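Chapter 6: Inside the Sole

Pick up any running shoe and look underneath. There is so much going on down there!
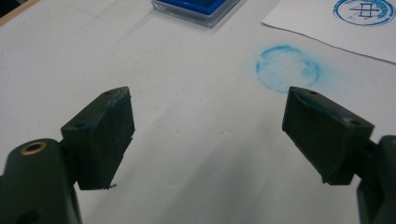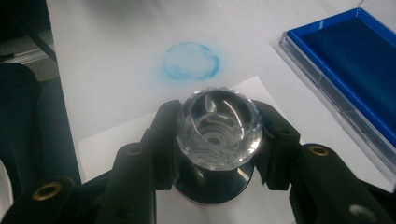

Cushioning starts with foam, and foam is mostly trapped gas. The Drekness trainer we cut open in this chapter has a heel 24 millimeters thick. Its outsole is grooved, and grooves do different jobs in different things: the curved ones inside the clear, faceted piece catch the light, while a shoe's let the rubber bend and grip.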